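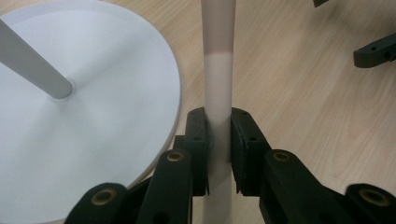 Teaching by hand: questions we keep getting
Last updated August 2021

Can a robot learn a job just from watching us do it?
Sometimes. Be careful with anyone who says yes without asking which job. At Itville we record people working with a hand-held gripper and train on the recordings. Picking up a tube goes well enough. Putting it exactly where it belongs is another matter.

How many demonstrations do I need?
The Norkel brochure says 50 minutes of your time. We recorded 2000 demonstrations of one task and the arm still fumbled when we moved the table. Plan on more than you were told, then change the lighting and see what you have left.

Isn't remote control better?
Wálter Valderrama thinks so. I don't, for thin parts. Driving an arm from a console is slow, and you can't feel when the grip is wrong.

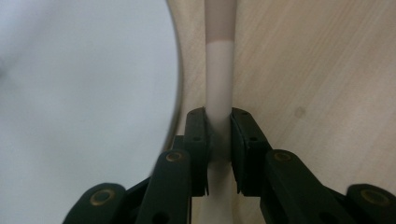
With the tool in your own hand you feel that right away. The catch is that your feel doesn't get recorded. Our tool saves video and finger opening, no force, so the robot never gets the part of the lesson you found most useful.

Does it matter who does the teaching?
Yes. Lizeth Villanueva and Recep Güler grip the same rod at different heights, and the first model we trained on both of them split the difference badly. We now agree on a grip before recording.

Will this replace our programmer?
We have 4 sites using it and all of them kept theirs.

Can I see it fail before I buy?
Ask. If Flarico or anyone else will only show you an edited clip, wait.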